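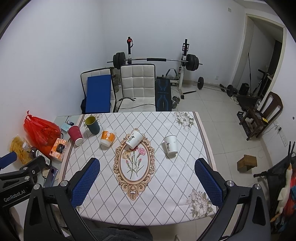 Cup table, hand-held gripper, two of the five cups on their sides.

Handling Practice Group, Clornwood, Tue 10 March

In the room: Mekdes Birhane (chair), Yabsira Workneh, Eldana Negussie and me, Catriona Purves, on notes again. Hermenegildo Sandoval sent apologies and a very long email, which I've boiled down where I could.

Last minutes. Fine, apart from me spelling Griltemia two different ways. Fixed!

Starting layout. We went round and round on this one. Eldana wants tipped cups written into the rules as a proper starting position, because people keep standing everything up before they begin and then we've got no tipped ones to learn from. Yabsira was worried about folk knocking cups over any old how. Agreed: the layout sheet says which cups lie down and which way the mouth points, and you stick to it. Goes in as rule 2.

Finger pads. Mekdes would like a pad check at the start of every session and again after 100 grasps. I said that's a lot of stopping (it is) but I was outvoted. Yabsira to add a tick box to the Feyisa log sheet.

Dropped cups. Keep the recording, mark it as a drop, carry on. Please don't delete them! Hermenegildo's email says 167 clips in the Tovero set have no mark either way, so he and Eldana will split those between them.

Crushed paper cups. Swap for the same design, note the swap. We didn't settle what counts as crushed. Mekdes thinks any crease at the rim, I think that's harsh. Carried over.

Clearing space. Phones and snacks stay off the cloth while you're recording. Side surface is fine.

Next meeting still in March, Mekdes to send round times.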